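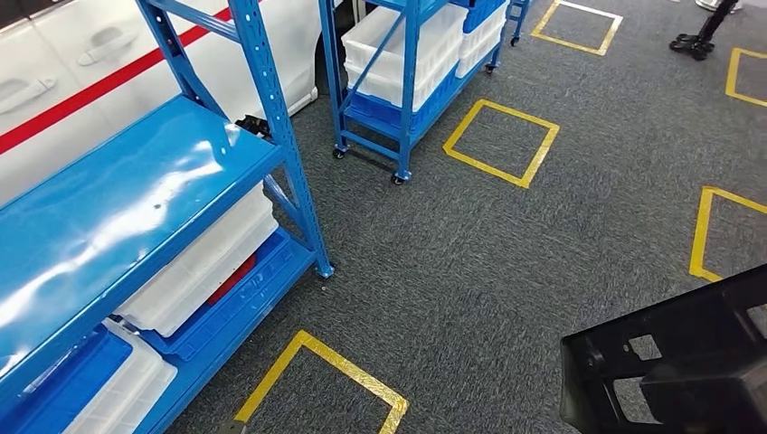
Blue shelving and crates on the test floor, with yellow tape squares on the carpet.

Crate handling stop: questions and answers

What happened?
The Tedalow unit let go of a crate during a lift in December and then kept driving with its arm raised. An operator pressed the stop button. There were no injuries.

What does fault 2463 mean?
Grip lost while loaded. The base should halt when it comes up. In release 3723 it did not – the message reached the arm only.

Can I clear it from the tablet?
No. Press stop, walk over, remove the crate by hand, then reset at the base.

Is my Hotano shelving affected?
No. The fault is in the software.

When can we run again?
After you install the update from Prasteck and pass one empty lift and one loaded lift. Keep people out of the aisle for both.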